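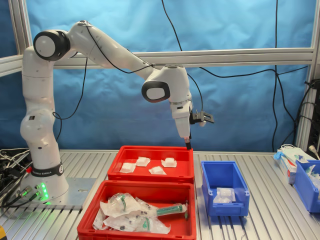 Does cold water get clothes as clean as warm water? For most of what I own, close enough that I've stopped arguing, but I don't buy it for towels, and I've tried.

The push came from my sister-in-law Unnur, who has washed everything cold for years and looks at my warm dial the way other people look at cigarettes. She sent me three articles in one evening. Two of them were written by people selling detergent. The third said "up to" in front of every number, and I have learned to stop reading when I see that.

So I kept a notebook for 20 loads. Same machine, an old Brola with a door you have to lean on, same scoop of powder. Shirts, jeans and sheets went in cold and came out fine. I couldn't tell them from the warm ones, and I was looking for a reason to complain. A coffee stain on a gray T-shirt survived, but that stain has survived everything.

Towels were another matter. After 4 cold washes the bathroom ones had that smell, the one that only shows up when they get damp again. Unnur said I was using too much powder. I used less. Same smell. Then she said I should try Cluvine, a liquid that costs a good deal more and comes in a bottle shaped like a leaf. I did try it, and my towels smelled of pears and then, by evening, of pears and old towel.

My neighbor Stavros says the whole problem is that people leave wet laundry sitting in the drum until they remember it at 11 p.m. He may have a point there. I did it twice during all this and wrote it down both times, so make of my results what you like.

I'm not claiming this proves anything. One house, one machine, one nose. The water here is hard too, and I have no idea how it would go with soft water. But the cold wash people don't mention any of that either, and they are a lot more sure of themselves than I am.

For now the clothes go in cold, the towels go in hot, and the dish rags go in with the towels. Unnur is visiting in June and has already said she's bringing her own detergent.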